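# Chapter 6: A Morning at the Open Day

I'd read plenty about teaching machines to handle ordinary things before I ever watched anyone do it. So when Praltden opened its doors on Fri 5 June I got on an early train, ate a bad sandwich and turned up fifteen minutes before anybody wanted me there. I'm glad I went! Half of what's in this chapter started as scribbles in the notebook I had with me that day (the other half started as arguments on the train home).

The first thing I noticed was how much it felt like a busy kitchen. People get on with their own jobs at their own tables, and you learn quite quickly to watch where you put your feet. There are cables on the floor, headsets on heads, and a good deal of concentration. 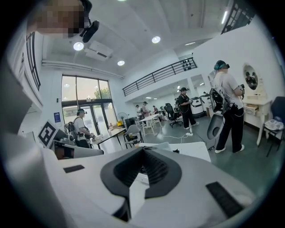 Why do people do the task by hand first, before a robot tries it?

Because a person already knows how to do it. When somebody picks up a spoon with a hand-held gripper, the movement can be recorded in a form that suits a machine with a similar gripper, and the machine then has something to learn from. We'll come back to this in Section 6.2, where the word *demonstration* gets a proper definition.

I asked if I could have a go and they let me, bless them. My task was moving a cup from one side of a table to the other, and I was dreadful at it. Your own fingers tell you when you've got hold of something. Take that feeling away, give yourself two stiff fingers on a handle, and suddenly you're staring at the cup as if you'd never met one. I dropped it twice, then got it across, and I was far too pleased with myself.

Kitchen jobs are a favourite for this kind of work, and trickier than they look. Trays tilt, bottles roll, and a spatula handle is a thin thing to grab.
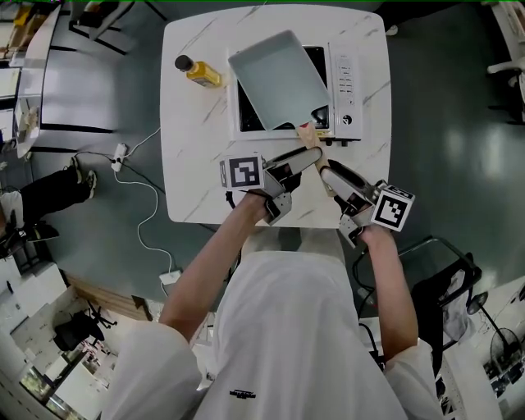
What surprised me more was how much repetition goes into it. The Mivach set, which you'll meet in the exercises, holds 2438 demonstrations, and 900 of those are kitchen tasks. Someone stood at a table for every one. I'd always pictured the clever part happening inside a computer, and plenty of it does, but I came away thinking a lot more about tired arms.

Keep that in mind as you read on. Before you start Section 6.1, pick a small job at home, do it slowly, and write down every movement your hands make. Mine was buttering toast and it ran to a page and a half.
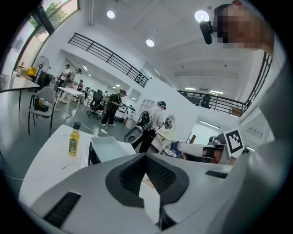
*Figure 6.3 The shared workspace, with the upper-floor railings overhead.*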